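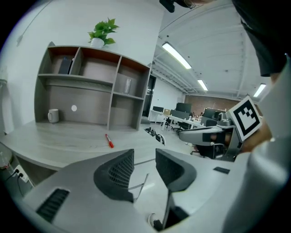 Máté Győri puts the problem in terms of time. A hand-held gripper records what the hand did, he says, and a policy trained on those recordings learns the hand's timing along with its path. If the clock on the left tool and the clock on the right tool disagree, the policy learns the disagreement too.

The method he works on at Skevurley is called Viven. It corrects the offset between two grippers after recording, using the recordings themselves. Each gripper carries a square marker that the other one's camera can see for part of a task. When both tools move, the marker's motion in one video has to match the motion estimated from the other. "You slide one track against the other until the error is smallest," Győri said. "The offset at that point is your answer. You don't need a sync cable, and you don't need the operator to clap."

The group tested it on 3,000 two-handed demonstrations of desk tasks, mostly picking up, handing over and putting back. Before correction the median offset between left and right was 31 milliseconds. After correction it was 12.

"The median was never the part that worried us," he said. "A constant offset is easy to live with. What hurts is drift inside one session, where the first demonstration is fine and the last one is not. We fit one offset per demonstration for that reason, and a slope across the session."

The fit needs the marker in view for at least 100 consecutive frames. Shorter stretches are discarded. Handovers nearly always qualify. Tasks in which the hands work far apart often do not, and for those Viven falls back on the session slope, with a wider error bar.
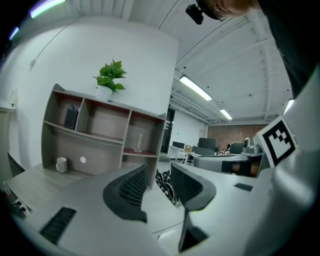
Serrano asked whether a policy could be made to tolerate the offset in the first place, by shifting the two streams at random during training, and whether that would be cheaper than correcting anything.

Győri said the group had tried it in May. "It works for slow tasks. The policy becomes cautious at the handover, it waits with both grippers closed, and you lose speed. For a mug that is acceptable. For anything you have to release at the right moment it is not."

He listed two limits. Motion along a straight line at constant speed gives the fit almost nothing to hold on to, so the error curve is flat and the offset is poorly defined. Marker detection also gets worse under strong backlight. The current code reports the width of the minimum with every offset, and users are expected to set their own cutoff.

A second data set is being recorded at Trukedside with the same tools and different operators. The correction code will be run on it without changes to its settings.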